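Chapter 6
When a Leader Is Accused: Police Inquiries and the Handover of Power

Parties that plan a change of leader in advance take a risk. Between the day a successor is named and the day that person takes office, the agreement depends on the successor staying eligible. A police complaint made in that gap can upset it, even if no charge follows.

This chapter uses the Dratmont case. Dennis Mellor had led the province for three terms and had agreed in writing to step down in May in favor of his deputy, Malcolm Clegg. In the weeks before the handover, a former member of Clegg's office staff filed a complaint against him with the police in Rurnura. Clegg denied it. He was asked to come in for an interview and did so at 3 p.m. the next day.
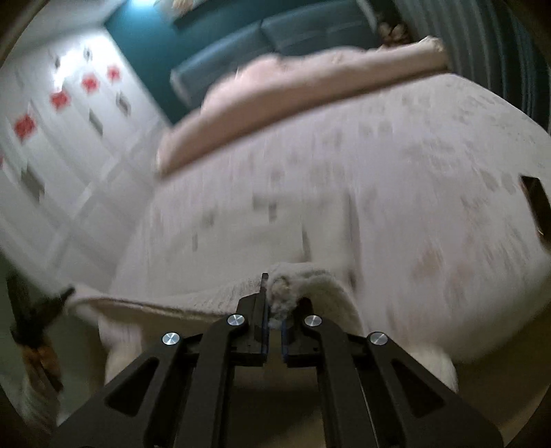
Figure 6.1 Cream knitted blanket at the foot of a bed.

The province had no rule to cover the situation. Its constitution, a document of 84 articles, says that a premier convicted of a serious crime must leave office. It is silent on a person who is only under investigation and who has not yet been sworn in. Brenda Hollis, the speaker of the assembly, ruled that the handover was a party matter and declined to delay the vote.

6.1 What the police may ask

A request for an interview is different from an arrest. In Dratmont, a person who is asked to attend may refuse, bring a lawyer, or leave at any time. 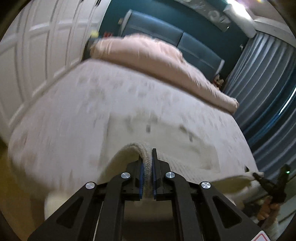

Police powers to search are a separate question from powers to interview. A search of a home needs a warrant signed by a judge, and the warrant must name the rooms and the kinds of items sought. Household goods are covered only if they fit that wording. A knitted item lying across the lower part of a bed, as in the bedroom in Figure 6.2, could be taken under a warrant for "bedding and fabrics" but would fall outside one limited to "papers and devices." In Clegg's case the warrant was of the second kind, and the defense later relied on that limit.

6.2 The party's choices

The party council met in Usuga with 190 delegates present. Gareth Kershaw moved that Mellor stay on until the inquiry closed. Reece Kettle argued that this would let any complaint, true or false, block a successor. Section 6.3 compares the two positions and looks at the petition, signed by 900 party members in Prirnwood, that asked for a new leadership ballot.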